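Section 4: First pick with the Darkik arm

Work through this section only when the arm is bolted to the bench and homing (Section 3) finishes without an error. Allow 20 minutes.

You will need:
The arm, with gripper and wrist camera fitted
A chopping board with rubber edging
A banana, or something of similar size and softness
The emergency stop, within reach of your free hand

4.1 Setting the start position

1. Switch on the controller and wait for the steady green light.
2. Lay the board flat on the bench inside the taped area.
3. Put the banana on the board. Leave bare board on the side nearest the gripper.
4. Open the Fullness control page and choose Manual.
5. Jog the wrist down until both fingertips show in the camera view, pointing at the banana and short of touching it.
6. Save this position as START.

Note: A printed board is fine for manual picking. Automatic picking can mistake a pattern for an object, so change to a plain board before Section 6.

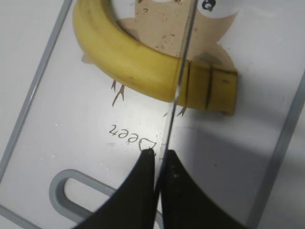 4.2 Closing on the object

1. Set grip force to 9. The factory setting is 58, which will crush soft fruit.
2. Set speed to 2.
3. Open the fingers fully, then lower the wrist in small steps.
4. Stop when the fingers are either side of the object and clear of the board.
5. Press Close. If the object slides, press Open, move back to START and raise the force by one.
6. Lift by a hand's width, hold, and lower again.

Caution: Keep your hands off the board while the motors are live. Press the emergency stop before moving the object by hand.

Caution: Do not drive the fingertips into the board. The Issa wrist bracket is a printed part and cracks at the screw holes. Spares are in the drawer under the bench at Clolbridge.

4.3 If the grip is uneven

One finger arriving before the other usually means the wrist is off centre. Jog sideways and try again. If it still happens with nothing between the fingers, repeat the finger alignment in Section 3.

Wipe the fingers with a damp cloth when you finish. Fruit residue dries hard in the joints.

Settings by Youssra Helmy. Send corrections to Nouhaila Bennani, in the workshop on Thursday evenings.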